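How to Clear and Clean a Glass Patio Table After a Working Afternoon

October 20, 2020

At our shared house in Hatcombe we have a round glass table on the patio, and in good weather it becomes an office. Several people bring their laptops, then come the drinks, then papers, and by evening the glass is hard to find. I wrote this page for the new tenants, but maybe it is useful for other people who work outside.

What you need

A tray or a big shallow box
Two soft cloths, one for washing and one for drying
A bowl of warm water with a little dish soap
A dry brush for the chairs
A bag for recycling

Step 1. Drinks first

Always begin with whatever can spill. Check every cap before you lift the bottle, and close it by hand even if it looks closed. A milky coffee is worse than water in this case, for it becomes sticky and later it smells sour. Half-full bottles go to the refrigerator or to their owner. Mugs go straight to the kitchen, and please don't put them on top of a laptop "for one moment".
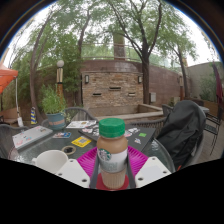 Yorath wrote to me after the first version of this page that the laptops should leave the table before the drinks, as they are the expensive part. I thought about it. If you have two free hands and a steady table, it is possible. Our table moves a little when a person leans on it, so I stay with my order – drinks first, then computers.

Step 2. Computers and bags

Close each laptop and carry it with both hands. Don't slide it over the glass. Small grains of sand stay under the rubber feet, and they make thin scratches which you see only when the sun is low. If there are stickers on the lid, wipe between them with an almost dry cloth, never with the wet one, or the corners will start to lift.

Look also at the chairs. Bags and jackets hang there and are forgotten until the rain comes. We keep a hook rail by the back door with 9 hooks, and everything from the chairs goes there.

Step 3. Papers and cards

Paper that lies flat on glass can stick to it in the evening when the air becomes damp. Lift it slowly from one corner. If it doesn't come, leave it, put a dry cloth on top and press for a minute, then try again. Sort it inside the house, where there is no wind. Cards with a code to scan should be kept flat in a folder, as a fold through the code can make it difficult to read.

Step 4. Washing the glass

Brush away the crumbs and leaves before any water touches the table. Then wash from the center to the rim in circles, and go over the rim once more separately. Textured glass holds dried coffee in its small hollows. For this, put the wet cloth on the spot, wait three minutes and wipe again. Dry everything with the second cloth, or the water will leave white marks.
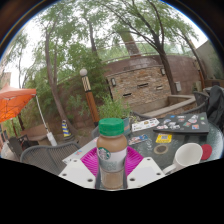

Vinegar works much better than soap on those white marks, according to a reader from Skosevthorpe, who mixes it half and half with water. I tried this and agree, with one warning: keep it away from the metal frame, and rinse the glass afterward.

Step 5. Chairs

Woven chairs need only the dry brush, along the weave and not across it. Push them back under the table but leave a hand's width free, so that the backs don't rub on the rim.

How often

Clearing is for every evening. Washing once a week is enough from spring to fall. In December we put a Taltton cover over the table and tie it under the top, and before this the glass must be fully dry – also on the underside, where people usually forget to wipe.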